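SPEAKER NOTES
Can it do the chores yet? (short version, with the earbud bit)
19/06/2024

Slot is tight, so skip the history of the dishwasher unless the projector dies again.

Open with a show of hands. Who owns a robot vacuum? Who has got down on the floor to rescue it from under the couch? Leave a pause. Usually the same hands.

Then the promise. Every year somebody tells us the machine that tidies the house is nearly ready. The Skokmont brochure had it folding towels by May. I still fold my own towels, badly, and I've had no offers.

Next slide. Small things on a table, to be picked up and put away. A four-year-old can do this, though a four-year-old won't.
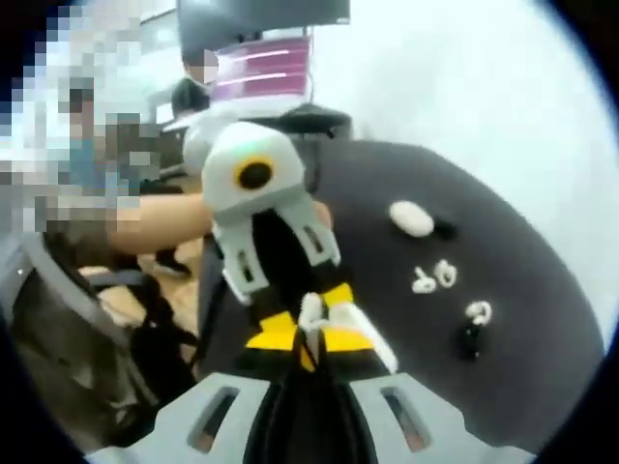 Slide 2: Small white things, dark table, yellow fingers.

Let people look before talking. Ask which bit they think is hard. Somebody will say "seeing it". White on black is about as kind as a table gets, so say that, then ask them to picture the same job on their own kitchen bench with the mail and the toast crumbs.

Grip is the other half. A box has flat sides and stays where you put it. An earbud is all curves and a stem, and it rolls. Squeeze near the wrong end and it goes under the fridge, where it joins the others.

Uysal numbers go in at this point. We gave their arm 154 tries at putting an earbud back in its case. It managed almost 3 in a row. (Wait for it. The third one went in upside down and we argued over lunch about whether that counts.)

Don't get drawn into the Gurilex versus Nondar question. Both are fine at lifting cartons. Neither would last a morning at my place.

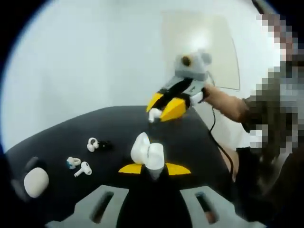
Slide 3: Held by the fingers, stem down. The rest are still on the table.

Point out that the hand on this gripper belongs to a person. The fingers are the machine's kind of fingers, the judgement is ours. Which earbud first, which way up, when to let go. That's the part we'd like to hand over, and the part I'd bet against for a while yet.

Shop floor: a yes, with conditions. Same part, same tray, decent lights, somebody nearby with a stop button. Household: no, unless your household comes in trays.

If there's time, the sock story. If there isn't, questions. Someone will ask about ironing. The answer is still no.

Give the clicker back to the front desk this time.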